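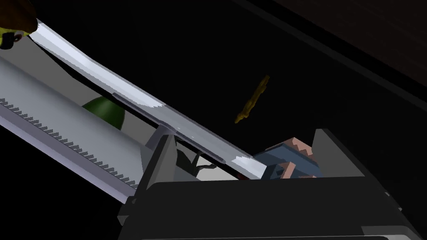
Section 4: Recording practice grabs in the simulator

By now you should have the sim installed and the hand controller paired (if not, go back to Section 3, it's the one with the long cable paragraph, sorry about the length). This is the section where you start making examples for the learner to copy. It's my favourite part of the whole job, and it's also where most people lose a day, so I've written down the way I do it at Rutley. Helge does a few things differently and I've put his notes in where I think he's right.

You'll be working mostly in the wrist view. Give yourself time to get used to it. The gripper takes up a huge amount of the picture, the metal has a strong glare on it, and the object you want might be tucked down between the plates with only part of it showing. My first hour in the wrist view I kept grabbing at the wrong thing. Everyone gets the hang of it, and the learner only ever sees this view, so you may as well suffer along with it.

4.1 Before you record

1. Open the sim and load the tabletop set called Metix. It opens in the room view.

2. Press V until you get the wrist view. There are three views and it cycles through them.

3. Check the frame rate in the bottom bar. You want 30. If it sits lower than that for more than a few seconds, close your browser (it's always the browser) and wait for it to come back up.

4. Move the arm through a lazy circle with the hand controller. The gripper should follow your hand with no jumps. If it jumps, re-centre by holding the side button.

5. Open and close the gripper fully, twice. The recorder uses those two closes to work out its zero, so please don't skip them! I skipped them for most of April and had to throw the lot away.

6. Type your name in the operator box. Use the same spelling every time. We have recordings from Irja, irja and I. Vainio, and they're all the same Irja Vainio, who was very nice about it when I asked her to sort them out.

Note: Lighting is set to Random by default. Leave it there. Some draws come out very dark, with a black background and hard white highlights on the metal, and it's tempting to hit redraw until you get a nice bright one. The learner needs the gloomy ones too. Only redraw if you can't find your target at all in any of the three views.

4.2 Recording one grab

Read these through once before you try it, as steps 3 to 6 go by pretty quickly.

1. Press N for a new layout. The sim scatters a handful of objects and picks one as the target. The target's name comes up in the side panel.

2. Find the target in the room view first, then switch to the wrist view and find it again. The models vary a lot in style. Some are smooth, some are blocky and made of flat little squares of colour, and some are thin and twiggy and easy to lose against the dark. Go by shape as well as colour.

3. Press R. You'll hear a beep and the border goes red.

4. Bring the gripper in from above at a steady pace. Think of reaching for a cup on a shelf you can't quite see. Small corrections are fine, and even good, but try not to stop dead and think with the recorder running. If you need to think, press R again to drop the take.

5. When the target is between the plates, pause for one slow breath, then close. The pause gives the learner a clean moment to work from. Helge Hedlund likes a longer pause than I do. His recordings train just as well as mine, so pick whichever feels natural and stick with it.

6. Lift straight up until the height number in the side panel goes green.

7. Press S to save. The border goes back to grey and the take counter ticks over.

8. Add a tag: Clean, Wobbly or Missed. Be fair about it. Wobbly means it worked but you wouldn't want to show it to your boss.

Caution: Don't press N while the border is red. It swaps the layout in the middle of your take and saves the whole mess as one recording. There's meant to be a warning box, and Liv has it on her list for the next release.

4.3 What to do with the misses

Keep them. I know it feels wrong to save a take where you closed on thin air, but the Missed tag takes it out of the copying set and puts it in the pile we use for teaching the learner when to give up and try again. Paweena Rungrueang built that part, and she'd like more of them than she's getting, so if you have a bad morning you're doing her a favour.

The one kind of miss I do throw out is where the sim itself went funny. You'll know it when it happens: the target shoots off sideways, or sinks through the table, or starts to buzz on the spot. Those get X in place of S, and you don't need to tag them.

Note: An object hanging in mid-air isn't always a fault. The sim drops new things in from above at the start of a layout, and if you press N and go straight to the wrist view you can catch one before it lands. Wait until the Settled light comes on in the side panel. If it's on and something's still floating, that's one for the X key.

4.4 How many to do

A full set for one object family is 300 good takes (Clean and Wobbly count, Missed doesn't). The best day I've had was 342, but I had a head start from the night before and a very sore thumb after, and I wouldn't suggest it. Do them in blocks of 35 and get up between blocks. Have a tea. Your grabs get lazy when you're tired and you come in from the same side every time, and the learner picks that up faster than anything else you'll teach it.

Speaking of which, please mix up your approach on purpose. Here's what I change from block to block:

Starting height (there's a slider, or just lift your arm)
Which side I come in from
How far I turn my wrist before closing
Seat up or seat down, which sounds silly but it changes my whole arm

If you're left-handed, flip the Hand setting before you start and leave it flipped. Gunnel Dahlgren is our only lefty at the moment and her takes are gold, so any other lefties, please come and find me.

4.5 Checking your takes

1. Press P to open the player. Your last block is at the top.

2. Watch every tenth take at double speed, in the wrist view. You're looking for the gripper plates lining up on either side of the target before they close.

3. Look at the little graph under the player. The gripper line should go from high to low once. If it goes up and down like a set of stairs, you were fidgeting with the trigger. Change the tag to Wobbly if it isn't already.

4. If part of the target is hidden behind the gripper base in the last second before closing, that's normal and you can leave it. If you can't see any of it from the start of the take to the end, change the tag to Missed, even if you got it. I argued with Paweena over this one and lost. The learner can't copy a grab when it had nothing to look at.

5. Press Shift and S to send the block to the Munbridge server. Keep the window open until the bar fills.

Caution: Sending a block locks the tags. If you spot a wrong one afterwards, write down the take number and message Liv Nygård, who can unlock it from her end. Please don't re-record it under the same number.

4.6 If something's not working

The border won't go red. You've probably got the cursor in the operator box. Click anywhere in the view and try R again.

The gripper closes when you didn't ask it to. Your trigger needs resetting. Open the controller menu, pick Trigger, then Reset, and do the two full closes from step 5 of 4.1 again.

The wrist view is all black, side to side. Switch to the room view and back. If it's still black, the camera has ended up inside the table, and pressing N will sort it out (check the border's grey first!).

The take counter didn't move after you pressed S. Have a look at the disk space. Each block is bigger than you'd think, and the recorder doesn't complain when it runs out, it just stops saving.

Once you've sent your first full set, go on to Section 5, where we start a training run and leave it going overnight.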